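The Invoice You Didn't Send

Every newsletter for freelancers has to run an item on late payment once a year. It's in the bylaws. So let me get ours over with by talking about the other thing, the money we never ask for in the first place.

I spent a wet afternoon in February going through my sent folder for a client I'll call Grutby, which is their name. I'd quoted them 3000 dollars for a set of product descriptions. By the end I had also written a returns policy, renamed a colour range, sat in on a call about whether "cosy" was a brand value, and fixed the managing director's speech for his brother's wedding. I counted the emails that began with "quick one." There were 63 of them. I billed for none, and then I wrote "No worries at all!" at the bottom of nearly every reply, which must have been a great comfort to them.

Had I charged my ordinary rate, the quick ones would have come to over 400 dollars a week. I know this because I worked it out at the kitchen counter, and then I went and lay down.

The usual advice is to put a revisions clause in the contract. I have a revisions clause. It is a handsome clause. I've never once had the nerve to point to it, because by the time you need it you're on first-name terms with everyone and someone has sent you a picture of their dog.
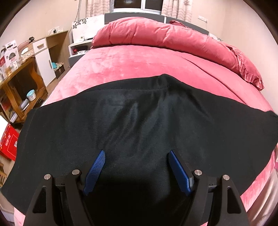 Peiyu Cui wrote in after our last issue to say the clause was never going to save me, and that what I needed was a price. When Netbridge asks for something outside the job, the answer goes back the same hour: happy to, that's 49 dollars, shall I go ahead? Half the time they say yes. The other half, the emergency passes. Peiyu says the sum hardly matters so long as it's written down before the work starts, and that apologizing for it should carry a fine.

I tried it on the next client, Harnley, who wanted a tagline "while you're in there." I typed the number. I took out the smiley face, put it back, took it out again, and hit send at ten past four. The reply came in under a minute and said sure. I've been thinking about that "sure" ever since, mostly in terms of how many of them I must have walked past.

There are still things I'll do for nothing. I wrote the program notes for my niece's recital, and I'd look over a cover letter for anyone in this group. Grutby's managing director has another brother, though, and I hear he's engaged. The rate card is attached to my email signature now, in a font size I consider tasteful.

If you've got a line that works for you when the quick ones start, send it along and we'll run the best of them next month. No fee, I'm afraid.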